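Re: [sim-demos] how many episodes before we train?
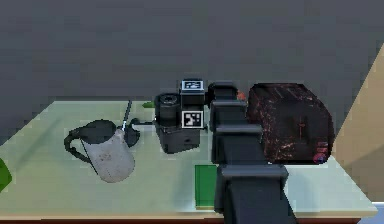 Quick one before I run out. Kitchen set is at 200 as of this morning, pitcher and toaster both in every layout now. Target is still 300 unless someone objects – Arketti has the machine free until the end of August so no point stopping early.

Ebise Berhe wrote:
> Are we keeping the failed grasps? I went through the first 100 and threw out
> 11 where the gripper closed on nothing. Also the start poses look very samey
> to me, arm always comes in from the front. Is that on purpose or is Bogdan
> ignoring the seed again?
>
> Ebise

Please don't delete them! Move to a seperate folder, call it misses or whatever. Okero people want them for the success classifier.

Start poses – half on purpose. Arm base is fixed, so it will always come in from the front, but the joint angles should vary more than they do. Seed was being read once per session, not once per episode. Fixed in the branch, not merged. If you're collecting today pull the branch first.

Other stuff:

- green book: leave it on the table, it's a distractor, nobody needs to pick it up
- markers stay on for now. Will do a run with them off so the policy doesnt just learn to look for black and white squares
- table color and wall color, randomize from the next batch on. Isthorpe config has the ranges

Who can take the evening slot? I can do mornings only.

Albane Lemaire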